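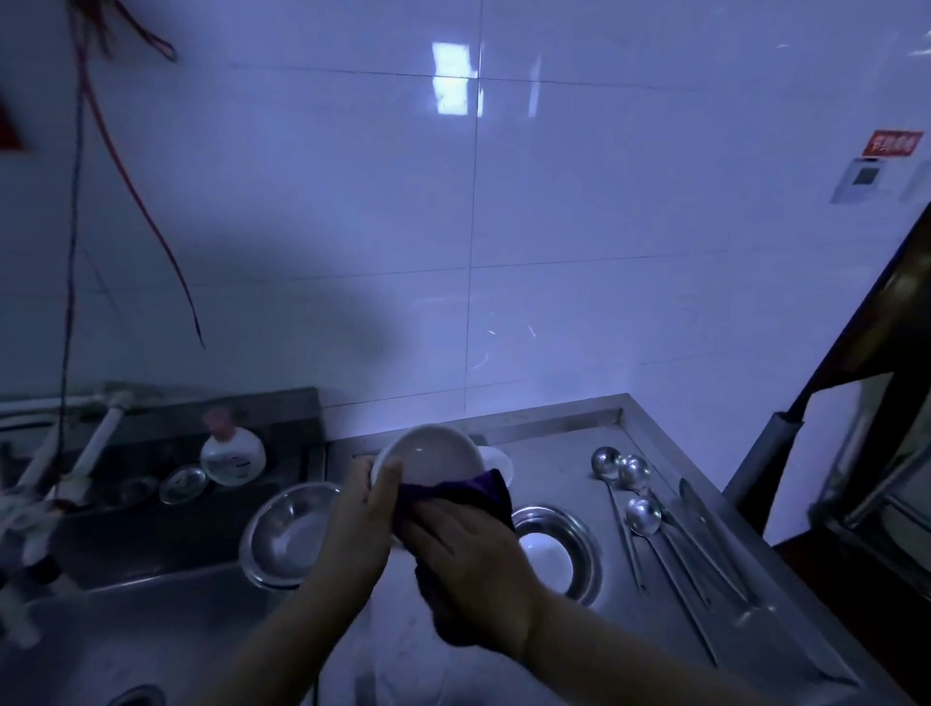
Photo: Ngân Kiều / Parkia

Parkia community kitchen, Prorstead
Progress report to the Posik fund, 6/22/22

Dishwashing and drying

The steel sink unit and counter are in daily use. Bowls are dried by hand with a cloth at the counter, next to the sink. Ladles and the other serving tools are laid out on the same counter, so space gets tight when a full set is being done. We served 604 meals in the period, up from 249 in the last one, and most of the extra work fell on this corner of the kitchen.

Your grant paid for 54 white bowls. We have lost two to chips — the rest are fine. Ngân Kiều has asked that dry bowls be stacked in the back corner of the drainboard, rims up, until they go to the shelf. The white plastic pipes above the sink are still the old ones. We have a quote for metal pipe from Đào and will send it separately.

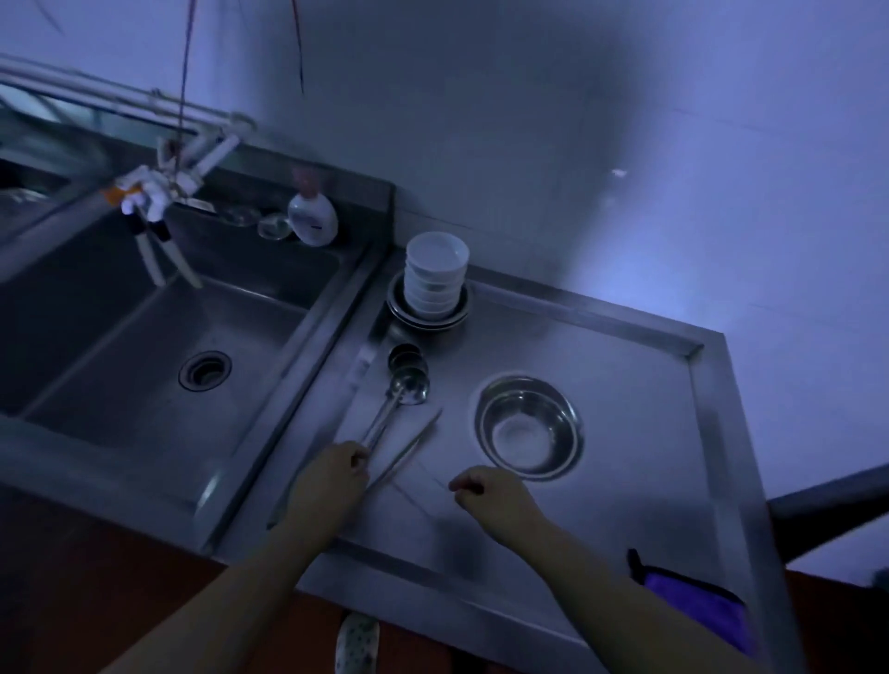
Next period

Put up a wall rack for the ladles. Fit a brighter light over the sink. Train 13 more helpers by December. The unspent part of the equipment line will go toward the rack.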